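Trakex Opens Blanket Care and Reuse Service at Its Pudau Workroom

Households can bring in used fleece blankets and throws for sorting, cleaning and repair

PUDAU – October 8, 2023 – Trakex, a household textile care company, today opened a blanket care and reuse service at its workroom in Pudau. The service takes fleece throws, bed blankets and light bedcovers that are still usable but need attention before another cold season. Items can be returned to their owners after care or handed over for resale at a low price.

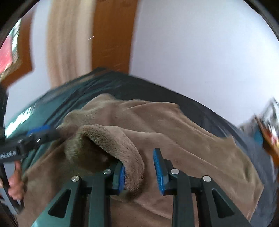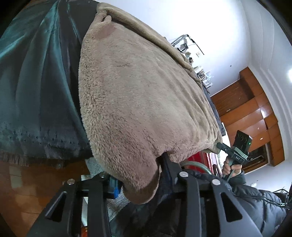 Brown or beige fleece with dark green fabric, at Trakex in Pudau.

What the service covers

Fleece is one of the most common materials in the home and one of the least looked after. Throws stay on sofas and beds for months, get washed with towels and jeans, and are dried on high heat. The nap mats down, small pills form, and the blanket loses the soft feel it was bought for. Many are then thrown out with years of use left in them.

The new service has four steps. Each blanket is first opened out and checked on both sides, including the folded edges, where wear often shows first. Marks are noted on a paper tag. The blanket is then washed in cool water with a mild liquid detergent and no fabric softener. After air drying, it is brushed with a soft brush in one direction, and heavy pilling is taken off with a fabric shaver. Open hems and small tears are sewn by hand or machine, depending on the edge.

Blankets with sewn-on parts, such as hoods, pockets or tabs, are accepted. These parts are checked for loose thread before washing. Satin and other smooth covers are also accepted but are handled in a separate wash, as brushed fleece sheds fibers that cling to them.

Electric blankets, weighted blankets and anything filled with down are not part of the service at this time.

Prices and turnaround

Basic care for one blanket of any size costs $19. Basic care with pill removal and hem repair costs $25. Customers who hand a blanket over for resale pay nothing. Repairs larger than a hand's width are priced at the counter before work begins, and the customer can decline and take the blanket home.

Turnaround is up to 30 days during the opening season. Trakex expects most of the work to arrive in the first weeks of cold weather and asks customers to bring blankets early if they need them back by a certain date.

Where the blankets go

Blankets given for resale are sold from a shelf at the front of the workroom under the Stuker name. Stuker is the Trakex line for used home textiles. It already includes curtains, table linen and cushion covers. Each blanket carries a label with its size, fiber content where known, and a note of any mark that did not wash out. Trakex has set a goal of 2000 blankets cared for or resold by the end of next October.

Fleece that is too worn to sell is cut down. Larger pieces become liners for pet beds, and smaller pieces are used as padding when breakable goods are packed. Hoshino, a furniture moving firm also based in Pudau, has agreed to take the padding for use on its moving jobs – mainly between table tops and around the legs of chairs.

Care at home

Trakex has also put out a one-page care sheet, free at the counter. Its main points are:

Shake the blanket outdoors before washing.
Wash fleece with other fleece, inside out if it has a cover.
Keep the water cool and skip the softener.
Do not iron. Hang it over a wide rail or lay it over a clean bed to dry.
Fold loosely for storage. Tight folds under heavy items flatten the nap and leave lines that are hard to brush out.
Store in a cotton bag. Plastic bags hold damp if the blanket was put away too soon.

The sheet has a short section on pilling. Pills can be cut or shaved off but should not be pulled, because pulling draws out more fiber and makes the thin area larger. A shaver should be used on a flat surface, with the blanket held smooth and the folds moved out of the way.

How to drop off

Blankets can be left at the Pudau counter during normal opening hours, with no appointment needed. They do not have to be washed first but should be dry. Customers bringing more than a few items, such as guest houses or schools, should contact the workroom ahead of time so that shelf space can be set aside.

About Trakex

Trakex cleans, repairs and resells home textiles from its workroom in Pudau. Its services include curtain hemming, cushion cover repair and, as of this month, blanket care. Used goods are sold under the Stuker name.

Media contact: Trakex press desk, Pudau workroom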